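Gratbridge clinic adds hand therapy wing

The Clanen outpatient clinic in Gratbridge will open a hand and wrist therapy wing in November. The clinic's director of rehabilitation discussed the plan by phone. The wing covers 4000 square feet on the ground floor and will be run jointly with Pelkonen, an orthopedic group that already leases the second floor.

"Surgery was never the bottleneck," the director said. "Patients were waiting too long for the first therapy visit." Last year the clinic logged 718 referrals for hand therapy and sent most of them to other providers.
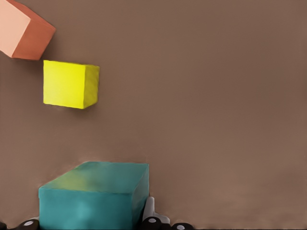
Three cubes on a flat surface, computer rendering.

First visits will run 90 minutes and follow-ups 60. Splints will be made on site. Scheduling moves to Oma, the booking system Pelkonen uses upstairs, so a surgeon can book therapy before the patient is discharged. "The two calendars don't talk to each other now," the director said. "Staff retype everything." 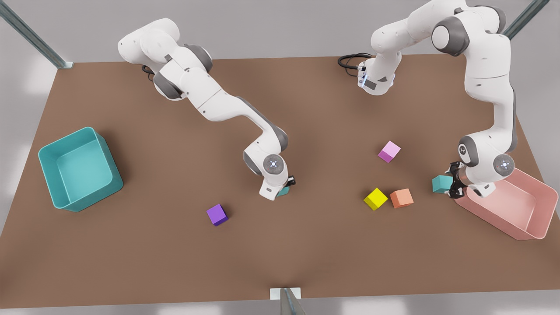
Billing stays with Clanen, and therapists will be its employees. Pelkonen pays for part of the build-out and shares in the lease. Table layout is still open. The director wants staff to reach a work surface from more than one side, much as the two white arms in the rendering work over one wide brown tabletop. Parking will not change.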